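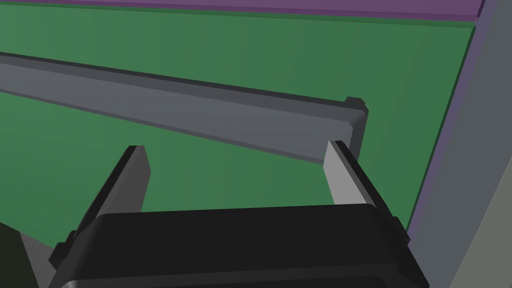
A gripper reaching toward a gray bar over a green surface.

How to read a film fund's guidelines before you apply

Most script development funds want your application more than they want your script. A big submission count looks good in a report. Last round Grerolley took in 3,341 projects and backed 8, so do that math before you pay anyone a fee.

1. Find the eligibility page and read it twice. "Emerging" can mean anything. Slaoui uses it for writers with two produced features.

2. Look up past winners. If the same few production companies keep showing up, believe the list over the mission statement.

3. Ask when the money is paid. Some funds hold back half until a finished draft is "accepted," and don't say who accepts it. Get that in writing.

4. Check the rights clause. I'd walk away from any first-look deal longer than a year.

5. Send the synopsis they ask for, at the length they ask for. I doubt the mood board helps.

Filed under: Film Funding, Screenwriting, How-To

Contact Ysaline Cordier | © Jotholm | Back to top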